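Kaimal, kit de teleoperação da Trosavell: dois meses de uso

Publicado em outubro, secção Bancada

Vou escrever isto depressa que tenho o kit para devolver à Zineb e ela já perguntou duas vezes. Peço desculpa pelas gralhas.

O Kaimal é um comando mestre para braço de seis ou sete eixos, mais uma câmara de punho, mais o programa que grava tudo. Agarra-se no punho do mestre, mexe-se a mão, o braço segue, fica gravado. Também dá para ensinar à mão, ou seja, soltar os travões e levar o braço pelo caminho. 2623 euros, com IVA, sem o braço. O conjunto da Padside que toda a gente compara com este anda por cerca de 4000 e faz mais coisas, algumas das quais nunca usei.

Quem vem à procura de pôr um robô a fazer a louça, ainda não é desta. Quem quer gravar demonstrações decentes em cima de uma mesa sem passar a semana a escrever código, aí sim, leia o resto.

Montagem. Uma tarde. O manual em papel é mau, o PDF é melhor, e são versões diferentes (no papel a base do mestre aperta com quatro parafusos, no PDF com três, na caixa vieram cinco). A chave sextavada que mandam é macia e ficou redonda ao segundo aperto. Usem uma boa. O cabo de rede do mestre para o computador é curto demais, comprem logo outro.

A calibração é um passeio: levar o mestre a oito posições e confirmar cada uma no pedal. Se falhar uma, volta tudo ao princípio. Falhei na sétima. Duas vezes.

A câmara de punho é a melhor peça do kit. Pequena, leve, foco fixo, apanha as pontas dos dedos e o que está por baixo, e é esta vista que acaba por decidir se uma demonstração serve ou não. De longe parece sempre que o garfo ficou bem agarrado.

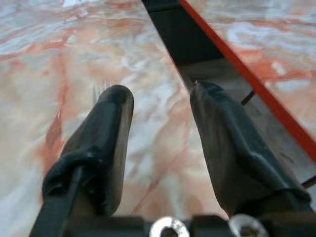 Vista da câmara de punho: garra aberta sobre o tampo marmoreado.

A exposição automática é que me tira do sério. Com superfície clara queima os brancos e não há maneira de a fixar no menu normal. É preciso ir ao ficheiro de configuração, linha "exposure_lock", pôr a 1 e reiniciar o serviço. O Abdelkrim Saber descobriu isto no fórum, eu andei uma semana a baixar estores. Depois de fixar fica muito melhor, e as gravações do meio da manhã e das cinco da tarde já se parecem umas com as outras.

Uma palavra sobre os dedos. Metal ou plástico liso contra talher de inox escorrega, ponto. O kit não traz nada para isso. Há um conjunto de capas da Hosley, com aderência boa, mas rasga na dobra ao fim de umas semanas e convém ter sobresselente. O que aprendi: mudar as capas a meio de uma série de gravações é má ideia, o aspeto muda na câmara e a força também. Acabar a série, mudar, gravar uma nova.

Agora o comando em si. Muito bom nos movimentos grandes. Leve, sem folga no cotovelo, o atraso quase não se nota com cabo de rede. Por wifi nota-se e bem, não usem wifi. Nos movimentos finos fica mais discutível. O gatilho da garra tem uma zona morta no início e depois fecha de repente, portanto para pegar em coisas finas uma pessoa aperta, aperta, nada, e de repente fechou tudo. Há uma curva de resposta no programa, menu Mestre > Gatilho. A de fábrica é a "linear", que de linear não tem grande coisa. Passem para "suave 2". A "suave 3" já é mole demais para mim mas a Young-sook Chae gosta, e ela grava melhor do que eu, por isso experimentem as duas.

O que gravei: copo, talheres, taças. Pegar, levar, pousar, trocar de sítio. Tarefas de mesa, sempre na mesma mesa, com as posições iniciais a variar um bocado. No total 1000 episódios contando com os maus, e os maus foram 189. Achei pouco. Com o comando antigo deitava fora muito mais, apesar de nunca ter apontado o número. 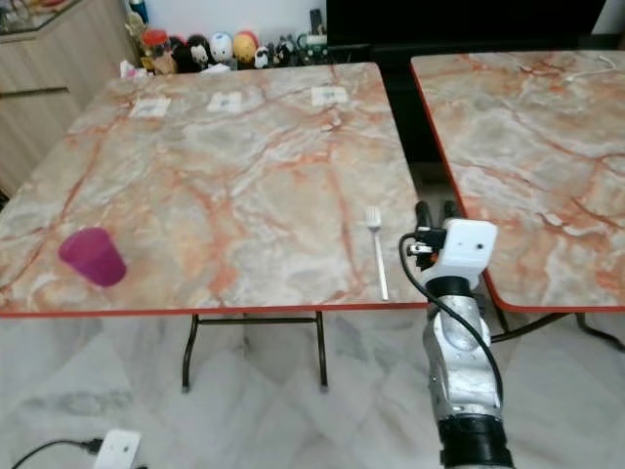
O ensino à mão, com os travões soltos, é onde eu esperava mais e onde o kit fica a meio. A compensação de gravidade é decente depois de se dizer ao programa o peso certo da garra, mas o cotovelo cai um bocadinho sempre que se solta, e o pulso resiste no último terço do curso. Para ensinar pontos de passagem serve, para ensinar um gesto inteiro não me serviu. Depois há a questão da cablagem. O cabo da garra sai por cima, faz a volta e desce encostado ao segmento prateado, e quando se leva o braço com a mão é exatamente ali que os meus dedos vão parar. Com o mestre não acontece, a mão está longe. E pegar num garfo deitado perto da borda direita do tampo, com o cabo apontado para a frente, obriga a entrar com a garra baixa e quase rente à aresta da mesa; pelo mestre faz-se em dois ou três ensaios, à mão andei a empurrar o pulso com o cotovelo. Comprem umas fitas de velcro e prendam o cabo mais abaixo. O kit traz abraçadeiras de plástico, daquelas que se cortam, o que para uma coisa que se monta e desmonta é um disparate.

Programa. Abre num minuto, o que é um minuto a mais. A vista principal mostra as câmaras lado a lado, o estado das juntas por baixo e um botão de gravar enorme, vermelho, ótimo. O pedal também começa e pára, recomendo o pedal. Largar o mestre para carregar num botão dá uma sacudidela no fim de cada episódio e depois o modelo aprende a sacudidela. A sério. O Mulugeta Kahsay treinou com as minhas primeiras gravações e o braço acabava todas as tarefas com um espasmo para a esquerda. Era eu a ir buscar o rato.

O corte automático do início e do fim ajuda mas corta de mais se se começar devagar. Desliguei. Corto eu, demora pouco: seta, seta, enter.

Anotar os episódios: campo de texto livre mais etiquetas. O texto livre não guarda acentos. "Taça" passa a "taa" na exportação, "colher" escapa. Escrevi ao apoio, responderam no dia seguinte e muito simpáticos, que estava na lista. Continua na lista. Entretanto etiquetem em inglês ou sem acentos e pronto.

Exportação em três formatos, usei dois, ambos abriram à primeira do lado de lá. Os tempos das câmaras e das juntas vêm alinhados, confirmei em meia dúzia de ficheiros e estavam bem. Isto é mais importante que metade do que escrevi acima, mas é uma linha porque funciona e não há mais que dizer.

Ruído: pouco. O mestre tem uma ventoinha que arranca ao fim de vinte minutos e apita ligeiramente. Habitua-se.

Cansaço: sim. Ao fim de uma hora o ombro queixa-se. O apoio de antebraço é vendido à parte e é uma tábua com espuma, não gastem dinheiro. Pus uma almofada em cima de uma caixa e fiquei igual. Pausas a cada meia hora, que é também quando as demonstrações começam a piorar sem uma pessoa dar por isso. Vi pelos números: quase todos os episódios que deitei fora são da segunda metade das sessões.
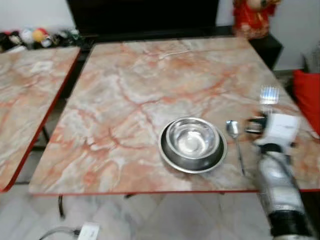 E velocidade. Toda a gente grava depressa de mais ao princípio, eu incluido. O mestre deixa, o braço acompanha, parece tudo muito fluido e depois na câmara é só borrão. Há um limitador em Mestre > Limites, de fábrica está a cem por cento. Pus a sessenta e deixei ficar. O Tarek El-Sayed, que vinha dos videojogos e é muito mais rápido de mãos, trabalha a setenta e cinco e sai-lhe limpo. Cada um que veja. O que não recomendo é mudar a meio da série, mesma história das capas.

Duas falhas a sério nestes dois meses. Uma: perdeu a ligação ao mestre a meio de um episódio e o braço ficou parado onde estava, como devia, mas o programa continuou a gravar uma mão imóvel durante quatro minutos sem aviso nenhum. Um bip, era pedir muito? A outra: uma atualização apagou-me os perfis do gatilho. Façam cópia da pasta "profiles" antes de atualizar seja o que for.

O botão de emergência é bom, grande, cabo comprido, fica ao lado do joelho. Usei-o uma vez por precaução e outra por engano com o joelho.

Comparando com o Padside, que usei umas semanas no ano passado: o Padside tem retorno de força e o Kaimal não tem. Sente-se a falta ao pousar. Com o Kaimal pousa-se de olho, e quando a taça já tocou na mesa ainda se empurra mais um bocado sem querer. Aprende-se a parar antes. Em contrapartida o mestre do Padside é pesado e o programa deles pede licença anual. O da Trosavell vem incluído, pelo menos por agora, não ponho as mãos no fogo pelo ano que vem.

Pontos, à pressa:

Montagem: aceitável, chave horrível
Câmara de punho: muito boa depois de fixar a exposição
Mestre: bom, gatilho precisa de afinação
Ensino à mão: fraquinho
Programa: bom, falta-lhe acentos e um bip
Acessórios: fita de velcro por favor
Preço: justo para o que é

Comprava? Para gravar por comando à distância, comprava, e já pus na lista de compras. Para ensinar à mão, não, procurem outra coisa ou esperem pela próxima versão do firmware, que prometem mexer na compensação do cotovelo.

Nos comentários perguntaram se dá para canhotos. Dá, o punho roda, são dois parafusos e é preciso recalibrar (as oito posições outra vez, coragem). Se dá para dois braços ao mesmo tempo: dizem que sim com dois kits, só tive um, não sei. Se funciona em Mac: não.

Vou embalar isto. Se alguém souber onde páram as espumas da caixa original, avise até às seis.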